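## Keys left in lockers — what do you do?

**kaltar_mill** — 19 posts

We put in a second-hand metal locker cabinet for the workshop lot and people leave the keys hanging in the doors. Two have gone missing already. The locksmith wants 30 quid each. Would you swap to combination locks?

**Bidex**

No. Combination locks mean someone forgets the number every week. Keep the keys and take a deposit. We charge 50 for the year and give it back.

**slatbench**

Disagree with the deposit. 50 is a lot for somewhere to put a coat. Get spares cut in one go and tag them.

**Bidex**

Spares don't help if they end up on the same hook. We tried that.

**kaltar_mill**

Fair. The other thing is that bags still end up on the coat stand when there's a locker right behind it. I'd like to get rid of the stand, but wet coats in a locker are grim, vents or no vents.

**slatbench**

Keep the stand — coats and hats only.

**kaltar_mill**

- Lockers, stand and bench as they are now:
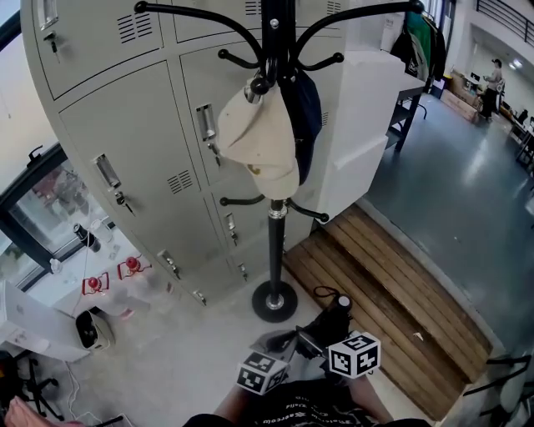 - Next job: labels for the doors, then I'll price up the spare keys.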